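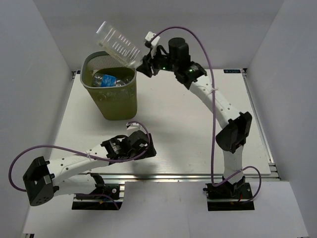

Clear plastic containers in a mixed bin: sort at the bin or sort later?

Posted by Kaja Grigaitė in Waste and Recycling

I look after supplies for a shared workshop with 24 desks. Each desk has a small plastic wastebasket, no liner. Clear bottles and clear food tubs go in the same basket, and everything is tipped into the city recycling cart at the end of the day. The cart was tagged in April with a note that said "mixed plastics, labels, liquid." The note did not say which of these was the problem.

Points I need settled:
Do paper or film labels have to come off drink bottles?
Can a tub marked 5 go in with bottles marked 1?
Should bottles be crushed flat? The baskets fill up fast, mostly with air.

Sigita Dzene
Check the local list first, as the rules differ by hauler. What follows is how it works at our site.

Labels: leave them on. Wrap labels are normally removed at the plant. A full shrink sleeve that covers the whole bottle is a different matter. The optical sorter can read the sleeve instead of the bottle, so tear it off if it has a perforated strip.

Numbers: 1 and 5 can share a cart if your hauler takes both. Clear tubs cause trouble because they may be 1, 5 or 6 and look the same from a distance. Read the mark on the base. Many programs refuse 6.

Liquid: this is the likely reason for the tag. Empty the bottle, shake it, put the cap back on. A tub with food film on it needs a quick rinse. It does not need soap.

Crushing: press lengthwise only if the hauler allows it. A bottle flattened like a card can travel with the paper.

Drukow
just get a bigger bin

Adomaitis
Agree with Sigita on liquid. We weighed one day's load before and after draining and lost 2 lb.

One addition on the baskets. If yours have perforated sides, residue will come through to the floor when there is no liner. Do not fix that with a plastic bag, as bagged recyclables are rejected here. Put a tray under the basket or drain at the sink. Wash the baskets with warm water and dish soap and let them dry upside down. The small holes hold syrup, so use a stiff brush on the inside.

Kaja Grigaitė
Thank you. The hauler takes 1, 2 and 5, no 6, bottles uncrushed. I will put a drain rack by the sink and leave the labels alone.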